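The Little Snack Shelf That Took Over Wuvthorpe
September 17, 2023

Ask anyone at the Dideck, the reading room on Vallejo Street, where the good stuff is and they'll point you to the snack table. It's a plain brown table, and it may be my favorite spot in town!

The secret is a clear tiered rack. Chocolate goes up top, tubes and tubs lie on their sides lower down, and you can see everything at once (including the Snickers you promised yourself you'd skip).
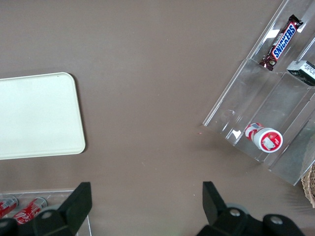
A cream tray comes next. Set one beside the rack and people have somewhere to put whatever they've picked out — it keeps the table tidy on a busy afternoon, and it wipes clean in seconds.

I went home and tried it with an $8 rack and a tray from the back of a cupboard. My kitchen counter has never looked so cheerful. The Dideck plans to add a second rack for tea in October.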